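Sorting the parts bench

The small motors from Hovico came in a bag of 25, all tangled, so I spent a morning in September sorting out the bench.
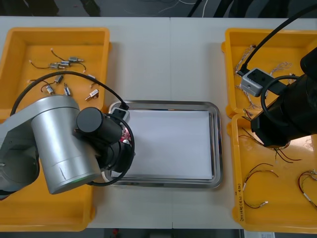

Motors in the yellow bin, clean paper in the steel tray.

I like a tray with a raised rim – small screws stay put. Mine was $23 in Ridanbridge. The round red circuit boards get their own yellow bin, same colour as the motors' one.

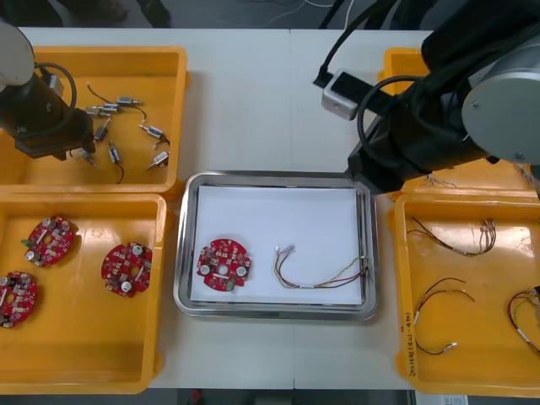 Still to do

Label the bins and trim 5 leads.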